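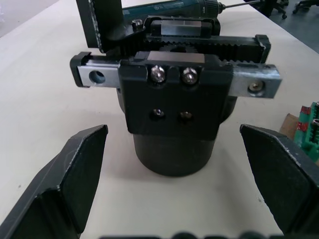 Do small towns still need a late bus? I'd say they need it more than cities do, and I'll keep saying so until Clotville gets ours back.

The last one out of Umholm now goes at 8. Eight! My neighbor Mererid Ifans sings in a choir over there, and she leaves before the second half so she can get home. I used to ride the old 9:40 in October with wet shoes and a bag of chips — I loved it. 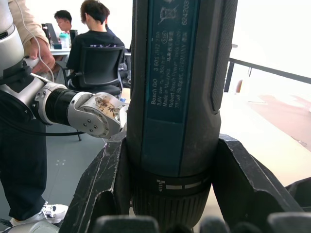 Who would pay for it? All of us would, through the same town budget that found money for new parking downtown. People tell me the seats were mostly empty. Well, so is the library on a Tuesday, and I'd fight for that too.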